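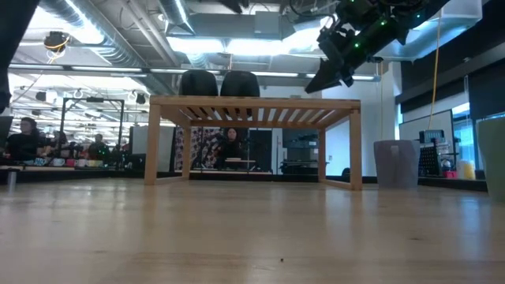 Chaudhary withdraws two-arm handling claim after gripper fault on Clonari

For immediate release, February

Chaudhary is withdrawing its statement that the Clonari handling system is ready for kitchens and care homes. The claim was made too early and we should have tested it harder first.

On a Saturday test run, one arm closed on the finger of the other and kept pulling. The stop command took 2 seconds to reach both arms. The control software, supplied by Faltent, had logged the move as a normal grasp. No one was hurt. One fingertip cracked and was replaced.

We then went back through 1,000 logged runs and found 151 in which the two grippers came closer than our own safety limit allows. Only six of those had raised a warning. A system that misses most of its near misses is not one we can sell as safe, whatever the success rate on the brochure says.

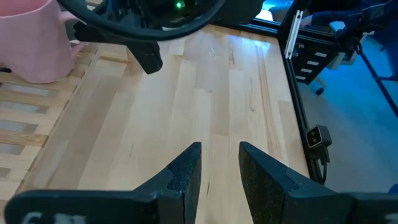
Clonari grippers over the work table. Photo: Chaudhary

Faltent has sent us a software update which it says cures the delay. We have not confirmed that, and will not repeat it as fact until our own tests are done. Nor do we accept that the delay is the whole story - a quicker stop does nothing about arms that should not have met in the first place.

Until further notice:

Clonari will run at reduced speed, with one arm parked whenever a person is within reach.
The trial planned with the furniture maker Vitwood is on hold.
Orders already placed can be cancelled without charge.

We have been asked when sales will restart. There is no date. The full run logs, including the failed ones, will be given to any customer who asks for them, and we would encourage customers to put the same request to other suppliers.

Press enquiries: Chaudhary press office

ENDS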